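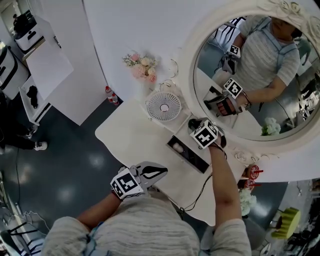
I've been collecting manipulation data with handheld grippers since May, and I want to complain about the way we talk about failures. Every time something goes wrong, somebody says "the tracking dropped" and that's the end of it. Case closed, delete the episode, move on!

Well, last month at Bundeo we lost 400 episodes that way. The pose of the left gripper would jump a few inches sideways and come back, and we all blamed the markers (glare, bad angle, take your pick). Kenneth Rutherford finally sat down with 60 of the bad ones and found the clocks on the two grippers had drifted apart. The markers were fine. We'd been tossing good demonstrations and, much worse, keeping bad ones where the drift was too small to trip the filter.

That second part is what bugs me. A policy trained on those closes its fingers late, and late is how our test arm, the one we call Ivetar, came to squash a bottle and keep right on squeezing. It was only plastic and no one was near it, but I was the one who hit the stop button and I didn't enjoy it.

So my opinion, for what it's worth: a dropped episode should get a written cause, the same as an injury would. Yes, it's slow. We have 2,000 episodes to go and I can already hear the groaning. But I'd take a smaller set I trust over a big one full of shrugs, and I'd like the folks who set the quotas to spend a day reading the reject pile before they send us the next number.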